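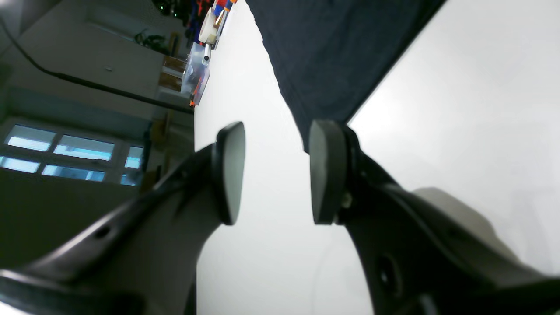 3.2 How people talk about clothes they no longer wear

I should say first that I never planned to write about T-shirts. When Skye Galbraith and I began the Jumville interviews, we wanted to know why people hang on to furniture. We had 40 households on our list and a nice tidy set of questions about sideboards. By the end of the first week, though, people kept dragging us off to look in their drawers instead, and I gave in.

What came out of those drawers was mostly plain, dark and old. Of the 40 households, 17 kept at least one top that no one in the house had worn for years, and I loved how quickly the stories came (one woman talked for the whole of a bus strike over a single sleeve). We ended up with 271 separate remarks about tops alone, which Skye sorted by hand. Following Aníbal Cuadros, I call these "resting clothes" – things that have stopped being worn but haven't left. 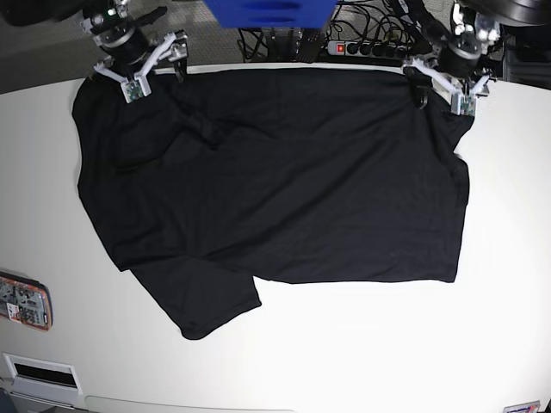
Figure 4. A black short-sleeved T-shirt spread across a white table.

I had expected the resting clothes to be special in some way: wedding outfits, football shirts, a christening gown or two. There were a few of those, but plain tops beat them easily. People told me a plain shirt was easier to keep because it made no demands. "It could still be for the garden," one man in Sarkar Street said, and then admitted he had no garden!
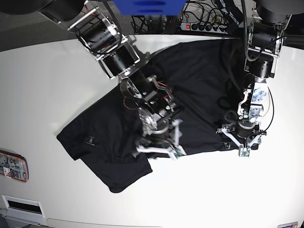 Work tops were the other big group, and here the talk changed. People who had left a job often kept the shirt and were rather shy about it. The size of the print seemed to matter a good deal to them. A name right across the back felt like a uniform, and those went in the bin or under the sink for rags. A tiny white logo with a thin line of lettering under it, like the one on the black shirt here, was talked of much more kindly, as something you could wear to the shops without being asked where the tills were. Skye thinks this is about pride, while I lean towards comfort, and we come back to the quarrel in section 4.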